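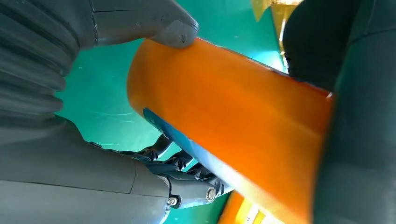

How Does a Robot Hold a Cup Without Squashing It?

Try something. Pick up a cup. Easy, right? Now pick it up again, very slowly, and pay attention to your fingers. They start closing before they touch anything. Then they feel the cup, squeeze a tiny bit more, and stop. You never had to think about the stopping!

A robot has to be taught every bit of that, and teaching it is what we do in the Wovholm Robot Club. Our robot hand is named Husar. We meet after school, and this page is for anybody who wants to know what we're up to (or wants to join us, because you can!).

What is a gripper?

The part of a robot that grabs things is called a gripper. Some grippers have two flat pieces that close like a clothespin. Others have fingers with joints, a lot like your knuckles. More joints means the hand can bend around a shape, but it also means more parts to tell what to do.

Round things are tricky. A block has flat sides, so you can press on it from left and right and it stays put. Squeeze something round in the wrong spot and it shoots away like a wet bar of soap. So we look for good places to press. One trick is to hold a tube by its two ends. Another is to put a finger underneath to help.

How hard should it squeeze?

Our squeeze numbers go from 0 to 100. That's just our own scale, so another club's robot might use something totally different. When Nisreen Awad tried 2, a paper cup slid right out. At 62 the cup folded in the middle with a terrible crunch. At 40 it stayed up, and everybody yelled so loud that the chess club came to look!

A number that works for paper won't always work for plastic, though. Heavy things need more squeeze, and slippery things do too. We write every try in a notebook, even the bad ones. The bad ones are pretty useful, and they make the best stories.

Be the robot

You need a partner, a blindfold, and a plastic cup. The robot wears the blindfold and can only do exactly what the partner says: "Move left. Open your hand. Close a little. Stop." Swap after two turns. You'll be amazed how many words it takes to pick up one cup.

In June we're taking Husar to the Surholm meet, where clubs show each other what their robots can do. We still have to teach it to let go gently. Right now it's more of a fling.

Last updated: 14 February 2019

Comments

Aicha Amrani: We did Be the Robot in my class and my partner said "close" but forgot "open" first, so I punched the cup. Can we use a spoon next time?

marblefan: does Husar have a thumb

Wurnitz Library Kids: What a fun read! We tried the game at story hour and the grown-ups were much worse at it than the kids.

Contact the club | © 2019 Wovholm Robot Club | Back to top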